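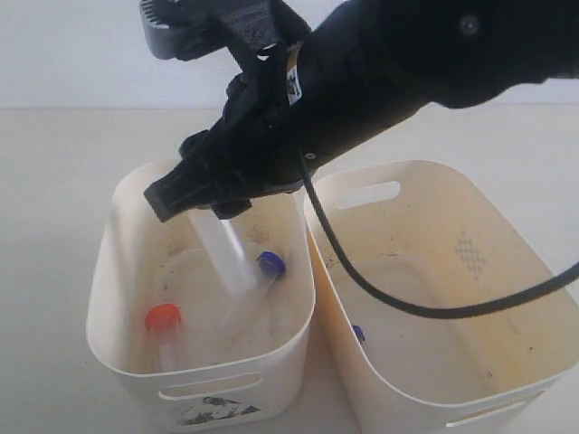 Attachment: white plastic storage bin, at left

Ticket 687
Product: Pomska stock list, desktop version
Opened: May 2026
Subject: Bin labels print blank on the Zanon after the list is sorted
Status: Solved, left open for comments

Original message

Hello again, and thank you for being so patient with me on the phone. I promised I would write everything down properly, so please forgive the length. I run the stockroom for a small yarn and button shop in Hukthorpe, and we have kept our whole inventory in Pomska ever since we gave up on the card file (which I still miss a little, if I'm truthful, it had such nice brass corners). Every storage bin has its own line in the list, and every line prints to a sticky label on our Zanon label printer, which sits under the counter and has been a good little machine up to now.

My trouble is that when I sort the list by supplier and then print, the labels come out blank. Not all of them! The first one prints beautifully, with the bin name, the color code and the supplier, and then the rest feed through as clean white paper. The printer makes all the right noises and the green light stays on. If I sort by bin name, which is how the list opens in the morning, everything prints the way it should.

Things I have already tried, in the order I tried them:

Turned the Zanon off and on again, and did the same with the computer.
Put in a fresh roll of labels, even though the old one had plenty left.
Cleaned the print head with the little pad that came in the box.
Printed a test page. It was perfect.
Printed a letter from the word processor to the same printer, just to see. Silly looking on a label, but it printed.

I should add that this started after the March update. I didn't notice right away, as I only sort by supplier when a big Rosales order comes in, and their last one was mostly buttons and didn't need new labels. Now I have a delivery of sock yarn waiting in the hall and I would dearly love to put it away.

Reply from support

Thank you for such a thorough message, it saves us a lot of back and forth. Your printer sounds healthy. A good test page and a good letter both point toward the list, so you can stop cleaning the print head and give it a rest.

Could you open File, then Print Setup, and tell us what you see next to "Rows to print"? Also, please look at whether the supplier column has a small gray triangle at the top. A triangle there means the column is grouped as well as sorted, and those two settings are easy to mix up, as they share a menu.

Reply from customer

You were right to ask! There is a gray triangle. I had taken it for decoration. "Rows to print" says "Group heading and 2 fields", and I am certain I never picked that, though I will admit my elbow has done stranger things to that keyboard.

I clicked the triangle and it went away, and then I printed the Rosales yarn again. Better, but not quite right. The bin name and color code came back on every label, and the supplier line is still missing from the second label onward. The print preview shows it in the proper place, so I got my hopes up and then wasted a strip of labels.

Reply from support

Good progress. The missing supplier line is a known fault in the March update: once a list has been grouped, the label template keeps hiding repeated values even after grouping is turned off. Please do the following.

1. Close the list, and save when it asks.
2. Open Templates and choose your bin label.
3. Click the supplier field and clear the box marked "Hide repeats".
4. Set the text size again. It may have jumped to 18, which is too tall for a narrow label.
5. Save the template under a new name, reopen the list, and print a single label before you run the rest.

Your old template can stay where it is. You may want it later if you ever do want grouped labels.

Reply from customer

It works! The text had jumped to 18 just as you said, so I brought it back down and saved the template as "Bins new". I printed one, held my breath, and then printed the whole Rosales delivery, sorted by supplier, with all the lines showing. The sock yarn is out of the hall and people can reach the coat hooks again.

One small wish, if you keep a list of those. Could the gray triangle have some words next to it? Even "grouped" would do. I am not the only one in the shop who uses the computer, and I have now taped a note to the monitor, which keeps falling behind the desk.

Reply from support

So glad to hear it. We have passed along your wish for a text label on the triangle, and the template fault is on the list for repair. Your "Bins new" template should carry over when the next update arrives, but please save a copy to another folder first. We'll leave this ticket open for a while in case anything turns up with the next delivery.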